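Kurz was zum Budget, weil mehrere gefragt haben. Die Liste für die neuen Handgreifer ging im Juli raus, Antwort von Branbridge liegt vor, von Rulley noch nix. Preis pro Stück bei Branbridge: 600 Euro, ohne Ersatzbacken. Wir brauchen 7. Backen extra, 19 Euro das Paar, und davon bitte gleich mehr bestellen als letztes Mal - die Greifflächen sind bei uns immer zuerst durch.

Aurelio will außerdem wissen, ob wir mit lackierten Fingern weitermachen oder unbeschichtet nehmen. Meinungen bitte bis zur Planungsrunde, danach ist die Bestellung zu. 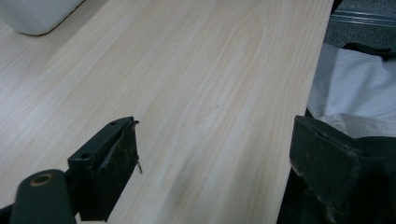
Zweiter Posten ist der Arm. Skitano hat ein Angebot geschickt, Lieferzeit leider offen. Adoración rechnet grade durch ob Miete fürs erste Halbjahr günstiger kommt, Wartung wäre da mit drin. Beim Kauf nicht! Also bitte nicht nur auf den Listenpreis schaun.

Noch offen: Regalbretter und Kleinteile fürs Übungsmaterial. Dafür sind 80 Euro eingeplant, mehr gibt der Topf nicht her. Wer zuhause noch Bretter liegen hat, bitte melden, Maße dazuschreiben.

Rückfragen zum Arm an Adoración, alles andere an Aurelio. Die Tabelle liegt im Ordner Byun, bitte nur die gelben Spalten ausfüllen.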